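Head camera view in sim is tilted after swapping the mount, both arms look different sizes

Asked in Robots & Automation > Simulation and setup
2,162 views
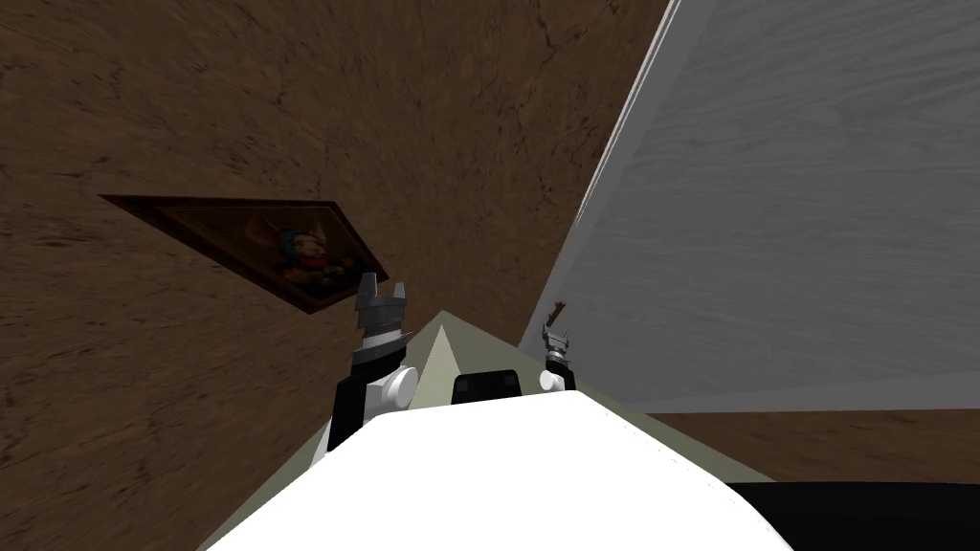
Question

Two-arm cell, running it in the Motov sim before I touch the real one. Swapped the camera mount file last night for the newer Hayashi one and now everything comes in leaning hard. Picture on the wall slants, wall slants, all of it. Left gripper looks way bigger and the right one is tiny. Was fine before the swap, I think.

What I tried so far:
restarted the sim
reloaded the room
re-ran arm homing, 4 times, no errors
set camera roll to 0 in the Wisten panel, it goes right back when I hit play

Both arms still answer to jog. Do I have to redo the whole calibration or is it just the mount? Really dont want to redo the arms, took me all of April to get them good.

Answer 1

Same thing happend to me. Delete it and reinstall.

Answer 2 (accepted)

Don't reinstall. And leave the arm calibration alone, homing has nothing to do with where the camera sits.

Two seperate things to check.

First the roll. The panel only shows a copy of the value. The one that counts is in the mount file, and it gets read again every time you hit play. That's why your 0 won't stick. Stop the sim, open the mount file, find the rotation line. Older mounts were in degrees, newer ones want radians. If you pasted your old numbers into the new file there's your lean. Convert, save, play.

Then the arm sizes. Could just be pose. A gripper up near the lens is going to look huge, so park both arms at the same joint values before you judge anything. Still lopsided after that? Look at the side offset of the camera. Mine was off by 300 mm, typed it in the wrong field. Should be zero or close to it for a center mount.

Order I'd go in:
1. Stop sim, back up the mount file
2. Fix rotation
3. Play, check that the wall edges stand up straight
4. Park both arms the same
5. Fix side offset if you need to
6. Save as a new name so the next update doesnt eat it

Don't run pick tests until step 5 is done, the numbers will be junk.

Comment from asker: it was degrees. Level now. Side offset was off too, small amount. Thanks, arms untouched

Answer 3

Adding on, if you load the cell through Dristum it keeps its own cached mount. Clear that first or you'll be editing a file it never reads. Lost an evening to that one. Not sure if the latest version still does it.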